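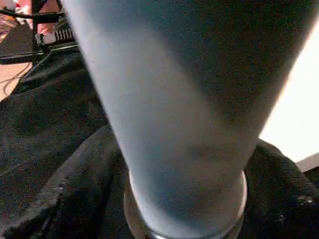
I put Drellus together over the winter because I wanted one place to look up local court and police stories from small-town papers, and there wasn't one. It's a plain set of news briefs, 449 of them, each tagged by topic and by which paper ran it. Most are short and pretty dull (stolen bikes, zoning fights, a bar in Ultotbridge fined over its license), and you can see about as far into some of them as you could through that frosted, blue-grey surface up top – the charge is there, the outcome isn't.

We use cookies to remember your settings. Accept | Manage

## What's in it

- `briefs.csv` – headline, text, topic, paper
- `topics.txt` – the 14 topic tags I ended up with

Nothing runs over 500 words. I trimmed the longer ones by hand, so expect some abrupt endings!

## Known problems

The Stastamico pages came from bad scans and the dates are a mess. I also tagged "fraud" and "theft" pretty loosely before May, and I keep meaning to go back and fix that.

## Updates

Mon 12 February: dropped the duplicates, fixed the spelling of Ruotsalainen Street in the burglary briefs.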